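Progress report, work package 2: grasp learning from self-supervised trials
Prepared by Frauke Wendt for the Enside program office
Reporting period ending July

Work in this period went into the second grasp policy, which chooses a grasp point from one overhead view and then corrects the gripper position on the way down. The first policy made its choice once and did not correct. Both were run on the same set of 38 toys and household items, with the KUKA arm working over the gray bin.

The correcting policy lifted 37 of the 38 items at least once in its allotted attempts. The earlier policy lifted 24. Most of the gain came from hollow and curved shapes, where a small error in the first estimate used to put a finger on a rim or an edge.

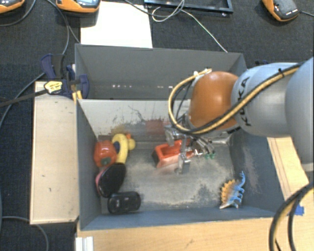
Items lying close to the bin wall remain the weak point. The policy tends to start its descent too near the wall and then stops on the force limit — the arm is safe, but the attempt is lost. Lutz Rathjen is retraining with 100 added trials per wall position and expects to have numbers by the next report.

Labeling is on schedule. The Cerach storage server was down for one Thursday and no trials were lost. Spending is within plan.

Next period: finish the wall retraining, repeat the comparison with unseen items, and send the draft methods section to Mogensen for comment.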